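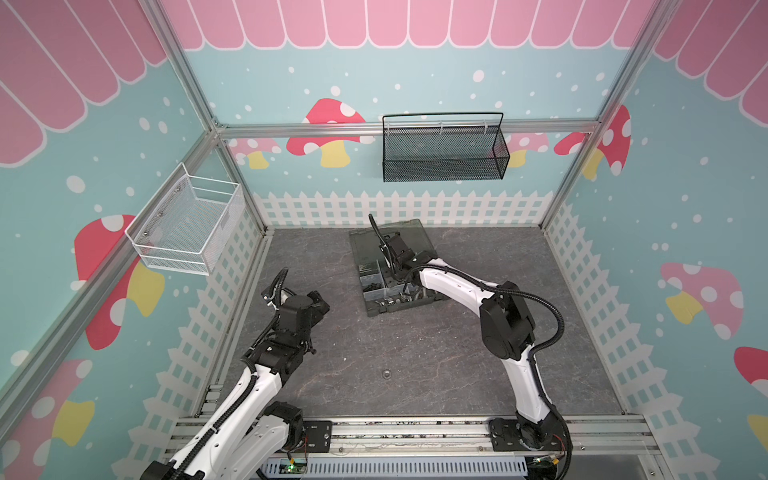 Dark gray floor panel with a marbled pattern and faint white veins

Zamis Flooring
Showroom and Sample Room Assistant
Part time, 12 hours a week to start
Posted 18/01/2020

Zamis sells and fits floors for homes, small offices and shops. We carry sheet, plank, tile and carpet, and we have 174 styles on display in the showroom. We need one more person to look after the samples and help customers at the front counter.

The job is split between the showroom and the sample room behind it. On a normal shift you will spend the first hour or two putting returned samples back on the racks, checking the labels against the stock list and packing orders for pickup. After that you will be out front. Customers often come in with a photo on their phone or a piece of their old floor and want to know what is close to it. You will help them find a few styles, write down the item numbers and sign out samples for them to take home.

Marble and stone patterns are what people ask for most at the moment, mainly in gray. It helps if you can tell a warm gray from a cool one, but we will teach you the product lines.

What you will do

Greet customers and answer the phone
Sign samples in and out, and call people whose samples are overdue
Cut carpet and sheet samples to size with a hand knife
Keep the racks in order and replace worn labels
Book home measuring visits on the shared calendar
Sweep the showroom and wipe down display boards at closing

You will not be asked to measure homes or install floors. Quotes are done by the sales staff. If a customer wants a price on the spot, you can read them the shelf price per square foot and pass the rest along.

What we are looking for

You should be comfortable talking to people you don't know and able to do simple math, such as working out the area of an L-shaped room. Sample boards are heavy when stacked, and you will need to lift up to 40 pounds. Some racks are reached by a step stool. Store or warehouse experience is useful but not required. You do not need a driver's license.

We use Bramik for stock and orders. If you have used any kind of inventory program before you will pick it up fast. Training is on paid time and takes place during your first two weeks.

Hours and pay

Shifts are Thursday and Friday afternoons plus Saturday from opening. The store opens at 9 and the counter stays open through lunch, so breaks are taken in turns. Extra hours are usually available in spring. We are closed on Sundays.

Pay is hourly and depends on experience. We will give you the rate before the interview, so please ask when we call. Staff get 10 percent off anything in the store after the first 90 days. There is free parking behind the building, and the Doltska Road bus stops across the street.

Work gloves and a store shirt are provided. Please wear closed shoes with a firm sole. Sandals and canvas shoes are not allowed in the sample room.

How to apply

Pick up an application at the counter or bring a resume with a phone number we can reach you at during the day. Tell us which shifts you can work and when you could start. A cover letter is not needed. If you have worked with tile, paint, fabric or anything else where matching colors was part of the job, please mention it.

Interviews will be held at the store in the first half of February. They take half an hour and include a short walk around the showroom. We will call everyone who applies, including those we are not able to interview.

Applicants must be 18 or older and allowed to work in the United States.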